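Hold Position

Incident 249 was opened by Idris Rosser at 07.40, before he had taken his coat off.

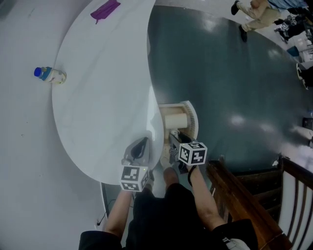

The entry was short. Arm 3, Plumbridge site, closed on an object during a commanded hold. No injury. Object: one drinks bottle, crushed. Cell stopped by hand. He left the cause field blank and marked the severity as two on a scale of five, then changed it to three.

Magdalini Tsakiris rang at eight.

"Why three?" she said. "It was a bottle."

"It was a hold," said Rosser. "It should not have moved."

The arm had been running the Plestach policy for six weeks. The policy had been trained on recordings made with hand-held grippers, 1,383 of them, and at the end of each one the operator brought the tips down to the table and kept them there until the recorder stopped. The arm had learned to do the same. When it was told to hold, it rested its tips on the surface and waited. In six weeks it had waited correctly every time.

Rosser pulled the log. Hold was commanded at 06.52 and 11 seconds. The tips touched down a little under a second later. For the next 124 seconds the joint positions did not change by any amount the encoders could read. Then the jaw opened to its full width, the wrist turned, and the arm travelled to the left and closed. The force limit was set at 130 newtons. The jaw reached it and stayed there.

Feng-yi Kao was the technician on shift. Her statement ran to five lines. She had been standing outside the guard with her back to the cell. She heard the plastic go. She pressed the stop and the arm stopped. She had put the bottle on the table herself, when she went in to wipe the surface, and had forgotten it. The last line said that her hand had been where the bottle was, a few minutes before.

Rosser read the last line again and changed the severity to four.

He spent the morning on the hardware. The brake was sound. The supply was clean. The Tiken controller had received one command, hold, and had received nothing after it. He swapped the wrist camera for the spare, put a new bottle on the table and ran the hold again. The arm waited for ten minutes. He ran it a second time and it waited for twenty. At noon he put the first camera back and got the same result.

In the afternoon he turned to the recordings. He sorted them by length of the final rest and looked at the long ones. Most rests lasted three or four seconds. A few lasted a minute, where the operator had been talking to somebody. One was much longer than the others. The label gave the operator as Colm Dunne and the task as "place, then rest".

Rosser watched it from the start. The placing took nine seconds. The tips came down and stayed down. The clock in the corner of the viewer counted up and he drank his tea. At 124 seconds the left gripper lifted, opened wide, reached across to a bottle and closed on it. The recording ended there.

He telephoned Dunne, who had left in June and was working for a firm that made lifts.

"I was told to rest until the tone," said Dunne. "The tone didn't come. I thought the thing had crashed, so I had a drink."

"With the gripper?"

"It was strapped to my hand."

Rosser wrote this down. Beneath it he wrote that one recording in 1,383 should not have been enough, and that he could not show that it was. The arm had held for more than 124 seconds on many other mornings. On some of those there must have been something on the table. He had no record of what, as the logs kept the wrist images for seven days only.

He set out three actions. Hold was to be carried out by the controller with the drives off, and the policy was to have no part in it. The guard was to be locked whenever the drives were live, hold or no hold. The recording was to be withdrawn from the set and the policy trained again without it.

Iolo Bevan, who owned the site, signed the first two the same day. Against the third he wrote a question: how many more are there?

Rosser filtered the set again, this time for anything that happened after the task was marked complete. The list took a while to load. He scrolled to the bottom of it, scrolled back to the top, and rang Kao to ask her to take the key out of Arm 3 and keep it in her pocket.

"For how long?" she said.

"I'm on the first one," said Rosser, and pressed play.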